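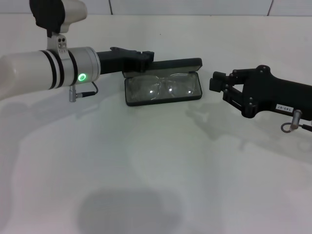 German Two-Way Prepositions: Frequently Asked Questions

These answers accompany Unit 14 of the Lelham German grammar course. They assume that you can already form the accusative and dative of the definite article. If you can't, work through Unit 6 first.

What is a two-way preposition?

A preposition that can take either the accusative or the dative case. German has nine of them in the standard list: an, auf, hinter, in, neben, über, unter, vor, zwischen. Some textbooks call them Wechselpräpositionen, and older English-language grammars call them dual or variable prepositions. The terms mean the same thing.

How do I choose the case?

For spatial uses, the accusative marks a destination and the dative marks a location.

Ich lege das Buch auf den Tisch. (accusative: the table is where the book ends up)
Das Buch liegt auf dem Tisch. (dative: the table is where the book is)

The question words help. Wohin? (where to?) goes with the accusative and Wo? (where?) goes with the dative.

I was taught "movement means accusative." Is that wrong?

It is incomplete. Movement inside a place, with no change from one place to another, takes the dative.

Wir laufen im Park. (we are in the park, and we run there)
Wir laufen in den Park. (we start outside and run into it)

Both sentences have movement. Only the second has a destination. In the Unit 14 exercises, 70 items test this distinction and no other, and they are grouped at the end of Set B.

Which verbs come in pairs?

Four common pairs are worth memorizing as units. The first verb in each pair describes placing something and takes a direct object. The second describes a position and does not.

legen / liegen (lay / lie)
stellen / stehen (put upright / stand)
setzen / sitzen (set, seat / sit)
hängen / hängen (hang something / be hanging)

The last pair has identical infinitives but different past forms. The transitive verb is weak: Sie hängte das Bild an die Wand. The intransitive verb is strong: Das Bild hing an der Wand. Reflexive sich setzen and sich legen also take the accusative: Er setzt sich auf den Stuhl.

Stecken can be used both ways and is usually weak in both. Ich stecke den Schlüssel ins Schloss has the accusative, while Der Schlüssel steckt im Schloss has the dative.

What about contractions?

The usual ones are im (in dem), ins (in das), am (an dem) and ans (an das). Aufs (auf das) is common in speech and accepted in most writing. Forms such as überm, unterm and vorm are colloquial. The answer key accepts them in dialogue items but not in formal letters.

Do not contract when the article is stressed or when it points to a specific noun that a relative clause then defines: in dem Haus, in dem ich wohne. The second in dem there contains a relative pronoun and can never be contracted.

Does the same rule apply to time expressions?

No. With an, in, vor and zwischen, expressions that answer wann? (when?) take the dative.

am Abend
in einer Stunde
vor dem Essen
zwischen den Ferien und dem Semester

Über in the sense of "during" or "for longer than" takes the accusative: über das Wochenende, über einen Monat. Auf with a planned duration also takes the accusative: auf unbestimmte Zeit.

And verbs with a fixed preposition?

In combinations such as warten auf or sich erinnern an, the preposition has no spatial meaning and the wo/wohin test gives no result. The case has to be learned with the verb. Two tendencies reduce the work:

Auf and über in fixed combinations mostly take the accusative: warten auf, hoffen auf, sprechen über, sich freuen über. The exceptions with auf are few, among them beruhen auf, bestehen auf and basieren auf, all normally with the dative.

An is divided. Denken an, glauben an and sich erinnern an take the accusative. Teilnehmen an, arbeiten an, zweifeln an and leiden an take the dative.

The reference list in the Ammont workbook gives 353 verb and preposition combinations with their cases, including the ones with prepositions that are not two-way. It is sorted by verb. A version sorted by preposition is on the downloads page.

Why is it "ankommen in" with the dative? Arriving sounds like a destination.

German treats arrival as the point at which you are already there. Wir kommen in der Stadt an has the dative, and the matching question is Wo?. Landen behaves the same way: Das Flugzeug landet auf dem Feld.

Verbs of disappearance vary. Verschwinden in can take either case. Er verschwindet im Wald presents him as being in the woods when he is lost from view, and Er verschwindet in den Wald presents him as going into them. The dative is more usual. The key accepts both.

Is it "in die Schule" or "zur Schule"?

Both are correct. Zur Schule gehen is the general expression for attending or heading to school. In die Schule gehen is used for the same thing in much of the south and can also stress entering the building. Note that zu is not a two-way preposition and always takes the dative, even with a destination. The same is true of nach, aus, bei, mit, seit and von.

How do I say "to" with a country name?

Most countries have no article and use nach: nach Italien. Countries with an article use in plus the accusative for destination and in plus the dative for location.

Ich fahre in die Schweiz. / Ich wohne in der Schweiz.
Sie fliegt in die USA. / Sie arbeitet in den USA.
Er reist in den Libanon. / Er lebt im Libanon.

Which case follows "entlang"?

Entlang is outside the list of nine but is asked about often. After the noun it takes the accusative: den Fluss entlang. Before the noun it takes the genitive, or the dative in less formal use: entlang des Flusses, entlang dem Fluss. With an it forms a frame around the noun, which stands in the dative: am Fluss entlang.

Do separable prefixes change the case?

Sometimes. Prefixes with hin- and her- usually signal direction, so the accusative follows: Er geht in das Zimmer hinein. With other prefixes there is no general rule. Einsteigen takes in plus the accusative (Steig in den Bus ein), while the aufhängen and anbringen group shows variation. Anbringen normally has the dative: Wir bringen das Schild an der Tür an. Check the example sentence in a dictionary before relying on the base verb.

How should I practice?

Full sentences work better than isolated phrases. The Hashmi drill set for this unit has 336 sentences in pairs, with the verb changed between the first and second of each pair and the noun kept the same. Do it in short sittings and say the question word aloud before you fill the gap.

The drills are scored by case only. Gender errors are marked in the margin but do not lower the score, so den Buch counts as a correct accusative with a note attached. If more than a few notes build up, go back to noun gender before continuing. 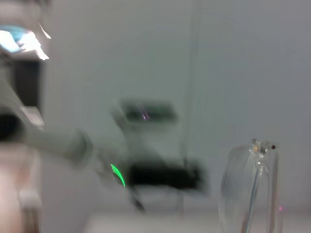

One learner wrote in to say that the question words never helped: "I have to know the case before I know whether to ask wo or wohin, so the test just moves the problem." The objection is fair for English speakers, who use "where" for both. A workable substitute is to compare the start and end of the action. If the subject or object is in a different place at the end, and the preposition names that new place, use the accusative. If the preposition names a place that holds for the whole action, use the dative. Verbs like ankommen still have to be learned separately.

Why did the answer key mark my sentence wrong when Tiltum accepts it?

The Tiltum checker tests whether a sentence is grammatical. The key tests whether it matches the prompt. Die Katze springt auf dem Tisch is a grammatical sentence meaning that the cat is already on the table and jumping there. If the prompt says that the cat jumps onto the table, only auf den Tisch is correct. The same problem affects items 2 and 9 in Set A, where both cases are possible and the English prompt decides.

Can both cases be correct with the same meaning?

In a small number of instances, yes. Participles with sein cause most of them. Das Kabel ist an die Wand montiert and Das Kabel ist an der Wand montiert are both found in edited prose. The accusative keeps the action in view and the dative describes the resulting state – in practice the difference is slight. The key accepts both and adds a comment.

Do native speakers make mistakes here?

Not many with spatial uses. Variation among native speakers is mostly in fixed combinations and in regional preferences, such as auf dem Land beside am Land in Austria. Regional forms are noted in the glossary and are not used in the tests.

What is covered in the unit test?

Spatial uses of all nine prepositions, the placing and position verbs, contractions, time expressions, and the fixed combinations marked with an asterisk in the workbook. Entlang is not tested. Country names are tested only with the article. The test can be repeated, and the second attempt draws from a different set of sentences.

Where do I report an error in the key?

Use the form at the foot of the exercise page. Include the set letter, the item number and the full sentence as you typed it. Corrections to the printed workbook are collected and posted each June; those to the online sets are made as they come in.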